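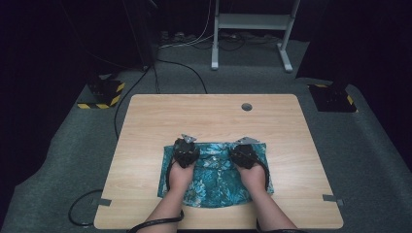

Short Fiction | Archives & Libraries
3 comments
12 shares

The Sterkodgate boxes came up from the loading dock on a flatbed cart with one bad wheel, and I heard them before I saw them. There were 21. The transfer form said 17. I signed for 17 and wrote the other number next to it in pencil, and the driver said that was fine with him.

I had been hired at the Stavitz library in the spring to list map collections. The Sterkodgate Land Company was my third. It had sold farm lots along the river until it went broke, and its papers had sat in the basement of a law office ever since. My supervisor wanted a box list by the end of October. She did not expect anyone to use it.

I started at box one. It held deeds, folded in thirds and tied in bundles. The next held more deeds. I flattened what would flatten and put weights on it overnight. By the second week I knew the clerk's handwriting better than my own. He made his sevens with a bar and he never finished the tail on a y. When he was tired the lines climbed toward the right side of the page.

The maps were in box nine. They had been rolled together, small ones inside large ones, and the outer sheet had gone brown and stiff. I left the roll in the humidity chamber over a weekend. When I opened it up on the big table I found 11 inches of river on the first sheet, then the next stretch on the second, and so on down the valley. Every lot had a number. The last one was 1,966.

I checked the lots against the deeds, as I was supposed to. It was slow work and I liked it. Lot by lot, the map and the paper agreed. Then I got to a bend in the river below a place marked Belel, and the map had a lot there with no number at all. It was drawn as carefully as the rest. Inside the lines, in the clerk's hand, it said "Not to be sold."

There was no deed for it. I went through the bundles on both sides and then through all of them again.

I told my supervisor at lunch. She ate half a sandwich while she thought about it.

"Cemetery," she said. "Or a church."

"They marked those. There's a cross."

"Flood ground, then."

"They sold the flood ground. They sold a lot of it."

She said to put it in the notes field and keep moving, so I did.

The four extra boxes turned out to belong to the clerk. They weren't company records. Somebody at the law office must have stacked them in the same corner. They held his rent receipts, a bank book, some seed catalogs and his letters from a sister in Fawzy, who wrote every month and complained about her knees. He had kept 100 of her letters in order. He had not kept copies of his own, so I read one half of a conversation for three days.

In the middle of the second box she wrote, "I am glad you have kept it back, but they will notice." Two letters later she wrote, "If they have not noticed by now I suppose they won't." After that came a page on what to plant. She thought pears would do better than apples so near the water. She asked if the house would have a porch, and which way it would face.

I read the rest looking for the house. She asked after it for years. Was the well dug. Had he spoken to the man about lumber. Then she stopped asking, and the letters went back to her knees and the price of coal. The last rent receipt was for the same two rooms as the first one.

On Saturday I drove out to the bend. It took most of the morning. The road ended at a gate, and the gate wasn't locked, so I walked. The ground was level and a little higher than the fields on either side. Grass came up past my knees. There was no foundation and no well. Near the bank stood two pear trees, very old, split down the middle and leaning away from each other. Fruit was lying all around them and the wasps were busy in it.

I ate one that had landed in the grass. It was hard and not very sweet. I put another in my coat pocket and walked back to the car.

On Monday I opened the record again. The notes field allowed more than I had thought. I wrote down the box and folder numbers for the two letters, and the sheet number for the map. Under that I typed "unsold lot, planted," and saved it, and went to get the next cart.

Filed under: Fiction, Maps, Work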